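Newsroom > Foodservice > Product Announcements

Trerkex Adds Coarse-Cut Dry Breadcrumb and Matched Batter Mix to Foodservice Range

LESDALE, November 2019. Trerkex, a manufacturer of dry coatings and batter mixes for restaurants and institutional kitchens, has added two products to its Hellus line: a coarse-cut dry breadcrumb and a batter mix formulated to be used with it. Both are available to existing distributors now. Orders from new accounts will be filled beginning in December.

The Hellus coarse crumb is produced from an unsweetened white loaf that is baked, staled under controlled conditions, milled and dried. The loaf contains flour, water, yeast and salt. Leaving sugar out of the formula slows browning in the fryer, which gives kitchens more time to cook thicker cuts of pork, chicken and fish through before the coating darkens. The crumb is sifted after drying to remove fines, which otherwise fall away in the oil and shorten its usable life.

The matched batter mix is a blend of wheat flour, cornstarch and leavening, with salt added at a low level so that operators can season to their own recipes. It is mixed with cold water to a thin coating consistency and replaces the separate flour and egg steps in a conventional breading station. The mix contains no egg or milk ingredients. It does contain wheat and is made on equipment that also handles soy.

Both products are packed at the company's Lesdale plant, where the dry blending room and the finished goods area were rearranged earlier in the year to make room for the new line.

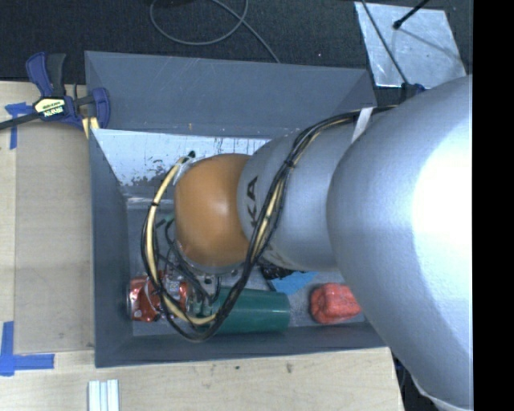

Robot arm over an open-topped gray bin.

The crumb is supplied in 20-pound bags with an inner liner. The batter mix is supplied in 10-pound bags. Unopened product should be stored in a dry area away from direct heat and strong odors. Opened bags should be resealed or emptied into a covered container. Crumb left over at the end of service should be discarded if it has been in contact with raw meat, poultry or fish, and should not be sifted and returned to stock.

Recommended preparation is as follows. Portions are patted dry, dipped in batter, drained briefly and pressed lightly into the crumb on both sides. Coated portions may be fried at once or held under refrigeration, in a single layer and uncovered, for up to 2 hours. Holding improves adhesion. Portions that are to be frozen should be frozen separately on trays before bagging and fried from frozen without thawing. Fryer baskets should not be crowded, and oil should be returned to temperature between loads.

The products were tested in commercial fryers and in convection ovens. Oven results are acceptable when the coated portion is sprayed with oil before cooking, although color is paler and less even than with frying. The company does not recommend the crumb for microwave reheating or as a binder in ground meat products, where a finer grade will absorb moisture more evenly. The existing Hellus fine and medium crumbs remain available for those uses and are unchanged in formula, bag size and item number.

Distribution in the region is handled by Pathak, which has carried the Hellus line in its dry goods catalog since the line was introduced. Pathak will stock both items at its main warehouse and will accept mixed pallets of crumb and batter mix. Sample packs of 16 ounces are available to restaurants, schools and hospital kitchens on request through a distributor sales office. Specification sheets, allergen statements and nutrition data are supplied with each sample.

About Trerkex

Trerkex produces dry crumbs, batter mixes, dredges and seasoned flours for the foodservice trade. Its products are sold through distributors under the Hellus name and are also packed to customer specification. The company is based in Lesdale.

Product inquiries should be directed to the Trerkex foodservice desk in Lesdale. Pricing and delivery inquiries should be directed to Pathak.

16 shares
2 comments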